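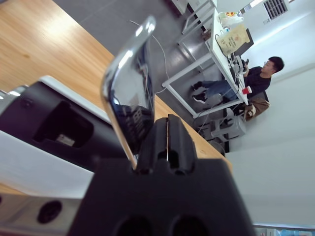

Pralen 516 Work Desk, White
Fixed-height desk with closed-loop steel leg frames
Manufacturer: Ceslow
Item: 516
Revision of this page: 2023-03-12

General

The Pralen 516 is a single-user desk for offices, study rooms and light bench work. It has a white top on a white metal frame. The legs at each end are joined at the floor and under the top, so that each pair forms a closed rectangle. The desk ships flat in 2 cartons and is assembled on site.

The 516 replaces the earlier Pralen desk with four separate legs. Tops from the earlier desk do not fit the 516 frame. The hole pattern was moved inward when the leg frames were redesigned, and drilling an old top to match voids the warranty on both parts.

Specifications

Top: particleboard core, white melamine on both faces, edge-banded on all four sides
Top length: 1,658 mm
Frame: welded steel tube, white powder coat
Leg frames: one pair, closed rectangle, identical left and right
Crossbar: one, rear, bolted
Feet: threaded levelers with plastic pads
Height: fixed, set by the leg frames
Maximum distributed load: 95 kg
Assembly: hex key (supplied), Phillips screwdriver (not supplied)

The load figure applies to weight spread over the full top with the crossbar fitted and all four levelers in contact with the floor. It does not apply to a point load at the front edge. The desk is not a step or a seat.

Top

The top is reversible front to back until the cable grommet is cut. It is supplied without a grommet hole. Ceslow will cut one at the rear center or either rear corner if this is stated on the order; the position cannot be changed later. Where the desk will stand clear of a wall and cables can drop over the rear edge, the uncut top is the better choice, as it leaves the full depth for a monitor.

The melamine resists ordinary marks from pens, cups and packaging. It is not rated for soldering irons, solvent or prolonged contact with wet metal. For electronics work, order the gray bench mat (listed under Accessories) and keep hot tools on their own stand.

Monitor arms may be clamped to the rear edge. The clamp plate must be wider than the edge band is thick, and a backing plate under the top is recommended for any arm that extends past the front of its own base. Do not clamp to the crossbar.

Frame

Each leg frame is welded and ground before coating. The lower rail sits just off the floor on the levelers, which keeps it clear of mop water and allows small corrections on uneven tile. Turn the levelers by hand until the desk stops rocking, then lock them with the thin nuts. If the nuts are left loose the desk will settle out of level within a few weeks of use.

The rear crossbar carries the side-to-side stiffness of the whole desk. It is set back so that the user's knees clear it in a normal seated position. A desk assembled without the crossbar will stand up and look complete, but it will rack when leaned on, and the top screws will eventually pull.

There is no front bar. Two people can share the front edge for short periods, with a chair at each end of it, although the desk is sold and rated as a single workplace.

Placement

Allow room behind the chair for it to be pushed back fully. Bags hung over a chair back add to this and should be allowed for in narrow rooms. Cables that cross open floor between the desk and other equipment should be run under a low cover strip or taped flat at both ends. The 516 has no built-in power, and the crossbar is not an approved mounting point for a power strip; use the under-top tray.

On polished or sealed floors, use the soft pads supplied in the hardware bag in place of the standard ones. The standard pads are harder and will slide on a glossy surface when the desk is pushed from the end.

In rooms with wood-topped tables, note that the 516 top is offered in white only. A honey oak finish was quoted in earlier price lists and has been withdrawn.

Assembly

Lay the top face down on the opened carton. Place the leg frames over the hole pattern and start all screws by hand. Fit the crossbar to both leg frames with the four long bolts, finger tight. Square the assembly, tighten the crossbar bolts, and only then tighten the top screws. Turn the desk over with one person at each end — lifting by the leg frames, never by the crossbar.

Check all fasteners again after the first month. The torque drops slightly as the board compresses under the screw heads. This is normal and happens once.

Care

Wipe with a damp cloth and mild detergent. Dry the edge band after cleaning. Adhesive residue from tape or labels comes off with isopropyl alcohol on a cloth; do not pour it on the surface. Scratches in the frame coating can be touched up with the white paint pen, which should be applied in thin coats on bare, clean metal.

Accessories

Under-top cable tray, white, with screws
Bench mat, gray, full depth
Backing plate for monitor arm clamp
Soft pads, set of four
Paint pen, frame white
Replacement hardware bag (state item 516 when ordering; the bag for the four-leg desk has shorter bolts)

Ordering

Orders for single desks ship from stock. Orders for a full room are scheduled with the coating line, and frames from one order are coated in one batch so that the whites match. Desks added later may differ slightly in shade from those already installed — compare against a leg frame, not the top.

The Prendergast warehouse holds tops and frames separately. A damaged top can be replaced without returning the frame. Report carton damage before signing for delivery, and keep the cartons until assembly is finished.

Drawings with hole positions are available on request in printed or electronic form. Technical questions: Kyriaki Andreadis, product support. Room layouts and batch orders: Meirion Ruddock, contract sales.

Next planned change to this item: revised leveler thread, October. Existing levelers will remain available as spares.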